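Lurdes Rocha
A thread about renting, storage units and the great lie of the "small bathroom". Tuesday night, tea made, off we go.

2/ I have been looking at flats since July. My lease has a break clause, my landlord has a nephew, and I can take a hint.

3/ Doors, a doorway, a lot of dark wall, the smallest room in the building:
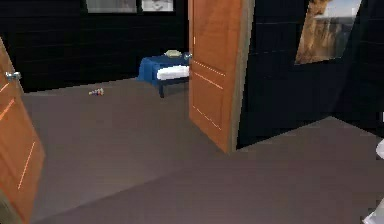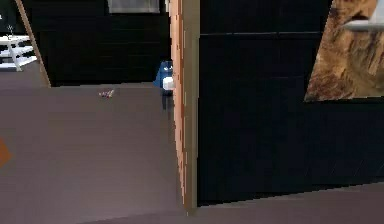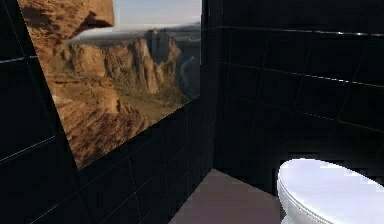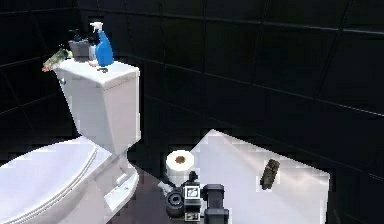
Four stills, all rendered. Canyon on the bathroom wall in the third, loo in the last.

4/ Anyway, the actual subject of this thread is moving house when you own too much, which I do.

5/ The first quote I got was from a firm called Drivby. Their website asks you to list every item you own over the size of a shoebox. I gave up at the airing cupboard and put "assorted".

6/ "Assorted" came back as 62 boxes. I rang to argue. The man asked how many books I had. We agreed on 63.

7/ So I tried Zundura, who do storage by the month. You pay for a unit the size of a wardrobe, and then you find your wardrobe won't go in it because of the lip on the door. They have a person whose job is to tell you about the lip. She was very nice about it.

8/ My mother has views on storage units. In her opinion if you can put a thing in a shed off the ring road and not think about it for a year, it should go to the church sale. My mother has a garage you can't get a bicycle into.

9/ Things I have decided to part with so far: a fondue set, the good half of a bad tent, a bread bin that only fits a French loaf if you snap it, every phone charger with a flat end.

10/ Things I picked up, held for a while and put back: the other fondue set.

11/ I listed the sofa bed on one of those local selling groups. Asked for 96 quid. First message: "is this available". I said yes. Second message, same woman: "is this available". We went on like that until bedtime.

12/ A man did come for the bookcase. He brought his own screwdriver and a small boy, took the whole thing apart on the landing, and then stood looking at the shelves as if they'd been sold to him under false pretences. He rang the next day to ask which way up the back went. I didn't know. It had been facing a wall.

13/ Word of warning on boxes. Supermarket boxes are free and they smell of onions, and after a week so does your winter coat. The ones from Telletura are dear but they have handles you can get a whole hand through. I have paid money for handles. This is where I am in life.

14/ Also, label the sides. I labelled the tops, then stacked them. I now have a wall of blank cardboard in the hall and somewhere inside it is the tin opener.

15/ Had beans round at my neighbour's on Sunday as a direct result.

16/ Someone's asked whether I've found a flat. Sort of. There's one on the top floor above Nogueira, the bakery by the station. Two bedrooms if you're kind. The stairs turn twice and the second turn is tight, so the mattress will have to be persuaded.

17/ I went round at seven in the morning to see what the noise was like. The noise was fine. The smell of custard tarts coming up through the floorboards is going to cost me more than the rent.

18/ The agent wants references from my last two landlords. One of them has moved to Spain and the other once told me, in writing, that damp was "a lifestyle matter". I've asked the one in Spain.

19/ To the people saying "just hire a van and get your mates to help" - I am in my forties. My mates have knees. Last time we did it with a van it took two trips, one row and a curry, and the curry was the dearest part.

20/ If anyone local wants a fondue set, it's on the front step. Bring a bag, the forks are loose.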